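4.2 Film, caps, and mixed-material items

Households in Crabtree were given the same printed sorting guide as those in Clernano, but the two places differ in how plastic film is collected. In Clernano, film goes into the general plastics bin. In Crabtree it must be taken to a drop-off point, and the curbside crew is told to leave behind any bin in which film is visible from the top. We expected this rule to reduce the amount of film in the Crabtree bins. It did so only for large pieces such as mattress wrap and shipping film. Small bags were found in bins from both places, often pushed down inside other containers.

Residents gave different accounts of why this happened. Several said they used a bag to hold smaller recyclables together and did not think of the bag itself as an item to be sorted. Others said that a clean bag was "plastic like the rest" and that the guide was unclear. The guide does mention film, but under a heading that uses the word "wrap," and bags are not listed there by name. 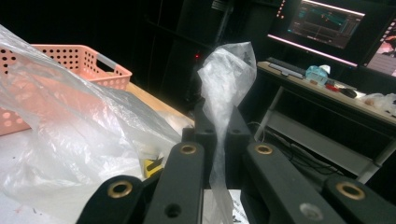 Figure 3. Crumpled, translucent plastic bag, twisted into a narrow column.

Film that has been twisted or knotted was coded as a separate class. A flat bag can be picked out by hand quickly, while a twisted one is easily taken for a strip of packaging or string. Coders were told to untwist any such piece before recording it. When a bag held other items, the bag and its contents were recorded on separate lines of the sheet.

Caps raised a different problem. The Traltel facility, which receives material from both places, asks that caps be left on bottles. An older notice, still posted in many apartment buildings, says to remove them. Residents who had lived in the same building for a long time tended to follow the older notice, and some kept a jar or bowl by the sink for caps alone.

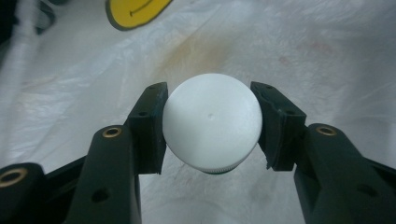 Loose caps are small enough to fall through the first screen at Traltel, and most end up in the residue stream with broken glass and grit. We did not try to estimate the weight lost in this way. For our purposes the finding is that a household can follow a written instruction with care and still produce material that is not recovered. In the coding scheme a loose cap was therefore marked as "sorted, not recoverable," a class that the Dronder protocol does not have. Xiaoqing Lu reviewed the caps where the 2 coders disagreed. 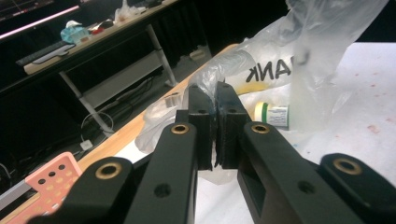 Mixed-material items were the least common class and took the longest to code. Most residents said they would decide by whichever material they noticed first, and that they would not take an item apart to separate it. Metal fittings are a typical case. Brass bushings like the ones here, each a gold-colored collar around a dark center hole, are small next to the black parts that hold them, and an item of this kind would usually be placed with plastics. Under our scheme it is coded as mixed, whatever the share of metal. Items with a single screw or staple were left in the class of their main material — a choice we return to in Section 5, where the two sets of bins are compared by class.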